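Progress report to the Saha Fund, October 10, 2023
Grantee: Tosstead Works
Prepared by Nerea Villalobos

The grant pays for a two-year program that helps people in Tosstead start small businesses that meet a local need. We are now past the halfway point. So far 41 people have finished the starter course, and two of the businesses have opened to the public - a repair shop and a home meal service for older residents.

Mattes Lindemann took over the mentoring side in January. He moved the evening sessions to the Plollach branch library, where parking is easier, and attendance has held up since then.

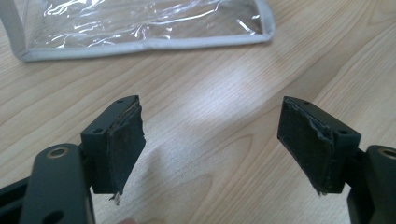

Spending on supplies is $2,553 to date, under the budget line. Most of it went on the folders and stationery each new founder gets at sign-up, and on printing the Trulau workbook. Small purchases are covered too. Receipts are with Kacper Pietrzak and can be sent on request.

The loan pool is behind schedule. Our bank asked for a second signer and the paperwork took all summer. Mahfuz Herath has now been added, and we expect to make the first loans before the next report.

We would like to move the unspent travel money into child care during classes. Please let us know if this needs a formal change request.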